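Projects > Student Reports > Handheld Gripper Comparison

Search this site Enter keywords

Comparing Two Finger Pads on a Handheld Gripper for Grocery Sorting

Project report by Ulla Dalen
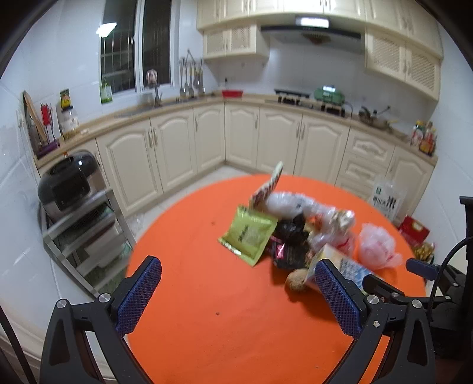 The aim of the project was to find out whether the choice of finger pad matters when a person collects grasp recordings with a handheld gripper in a home kitchen. Earlier work in our group used only smooth pads on a lab bench, with wooden blocks and plastic cups. Groceries are harder. Bags fold when they are squeezed, cartons slip, and small round items roll away from the fingers.

Equipment

We used the Morelora handheld gripper with its standard black jaws. Two kinds of pad were tested: the smooth gray pad that comes with the gripper, called Stisley in our notes, and a blue pad with a mesh texture, called Undero. The pads are changed by hand and the camera stays in the same place. Swapping them took longer than planned at first, as the smooth pads did not always seat flat.

Method

All grasps were made at a kitchen table with mixed packaged food in a heap. The operator picked up one item, moved it to a clear part of the table and let go. A grasp counted as a success if the item was lifted and set down without slipping out. After each run the heap was mixed again. The items were the same for both pads, but their order was not fixed.

We recorded 2,152 grasps. Of these, 152 were thrown out because the camera view was blocked or the jaw position was not logged, leaving 2,000 split evenly between the pads.

Results

The mesh pads did better on cartons and on stiff packets. With the smooth pads, a carton held near one corner often turned in the grip and had to be let go. On thin plastic bags the difference was small – both pads held well once enough of the bag was between the fingers. Small round items were the weak point for both.

The mesh had one drawback. Thin film sometimes stuck to it when the jaws opened, and the operator had to shake the gripper. Those grasps were still counted as successes, which probably favors the mesh a little.

Limits

Only one operator took part, and she knew which pads were fitted. Grip force was not measured. A force sensor on loan from the Forsberg lab arrived too late to be used, and the tests with it are planned for November.

Last updated: June 12, 2025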